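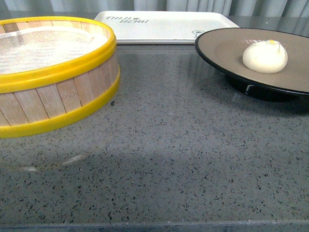 A bun on its plate, with the bamboo steamer to the left.

I've spent 35 minutes rooting for a gripper, and I'm not sorry! Tirta Tarigan at Kunerora has been trying 2 sets of fingers on steamed buns – the thin Jonell pair and a padded set from Chong. I loved the padded ones on sight. Tirta just smiled and handed me a bun to squeeze.

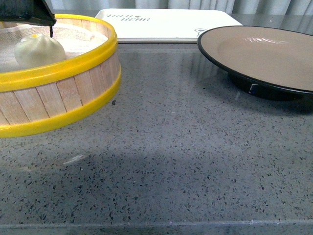
Thin fingers need less room inside a steamer, she told me, and the soft ones get bulky near the rim. I'm still a padding fan, but she'll run each set up to 20 more times before she picks.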